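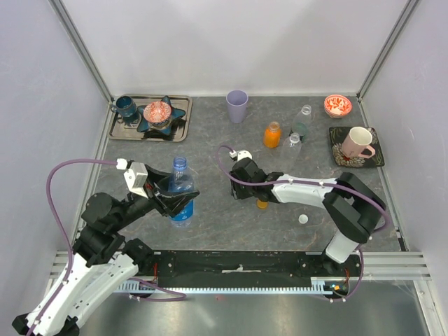 Settings Screens in a Small Content Management System
Report of the student project, module Web Applications 2
Submitted by Jamila Miah, 2026-09-22

1. Background of the project

The student portal of our department runs on Flustinier, a content management system which is written in PHP and stores its pages in a MySQL database. The portal has news, timetables, a room list and a page for every course. The people who edit these pages are mostly teaching assistants, and they change every year.

In Flustinier there are two kinds of settings. Global settings are valid for the whole site, for example the date format. Page settings are valid only for one page and can override the global ones. When I started, the page settings were all in one long form with 152 fields. The form was sorted by the order in which the developers had added the fields over the years, so the field "Show author name" was far away from the field "Author name format".

My supervisor, Dr. Alaoui, proposed that I take this form as the subject of my project. The task was to divide the form into groups, to show clearly which value is inherited from the global settings, and to write a short help text where it is missing.

2. Goals

At the beginning I wrote down these goals:

An editor should find a given setting without using the search function of the browser.
An editor should see if a value comes from the global settings or was changed on this page.
It should be possible to return a field to its inherited value with one click.
Existing pages must look exactly the same after the update.

The last goal was the most important for the department. The portal is used every day and there is no second site for the students if it fails.

3. The old data model

Before I changed the form I had to understand how the values are saved. Every page has one row in the table page_options, and this row contains a JSON text with all fields. When an editor pressed Save, all 152 fields were written to the JSON, also those which the editor did not touch. This means that after the first save a page did not inherit anything anymore. If somebody later changed the global date format, only pages that had never been saved with the form took the new format.

I think this was the real reason for many complaints of the editors. They believed the global settings were broken. In the forum of the portal I found several old questions about it, and the answer was always to open every page and change it by hand.

4. Implementation

4.1 Grouping the fields

I printed the names of all fields on paper and sorted them on a table. After two attempts I had 7 groups: Title and Header, Author, Dates, Images, Navigation, Access, and Advanced. The group Advanced has 20 fields which, according to the edit history, are used very rarely. It is closed when the form opens.

For the tabs I used the component from Uteo, the interface library which is already included in Flustinier. In this way I did not need to add a new dependency. One disadvantage is that the tabs of Uteo do not remember which tab was open, so after saving the editor always came back to the first tab. I solved it by writing the name of the tab into the URL after the # sign.

4.2 Inherited values

Now the form saves only the fields that differ from the global settings. An inherited field is shown in gray text with the label "Global", followed by the value, for example "Global (Yes)". When the editor changes it, the text becomes black and a small link "Reset" appears next to it. The link removes the key from the JSON.

A difficult case was when the editor chooses by purpose a value that is the same as the global value. Should it be saved or not? I decided to save it if the editor selected it himself. Otherwise the page would change later against his intention.

4.3 Migration of the old pages

For the old pages I wrote a script that compares each saved value with the present global value. If both are equal, the script removes the saved value. The pages look the same after this, but they can inherit again. The script makes a backup of the table first and writes a log file.

The first version of the script had an error with empty text fields. It treated an empty text and a missing key as the same thing, and on my test copy some pages received a subtitle which they should not have. I corrected the comparison and wrote a unit test for this case.

5. Testing

I tested the migration with 100 pages from a copy of the portal. I saved the HTML output of each page before and after the script and compared the files with Trumia. In the last run there were no differences except the time stamp in the footer.

I also asked two teaching assistants to do small tasks in the new form, such as hiding the publish date on one page. Both found the right tab. One of them did not see the Reset link, so I moved it closer to the field.

6. Open points

The help texts are complete for the first four groups only. The labels are not translated yet, and the form is not comfortable on a phone, as the tabs break into two lines. The installation on the real portal is planned for November, when Dr. Alaoui has checked the migration script.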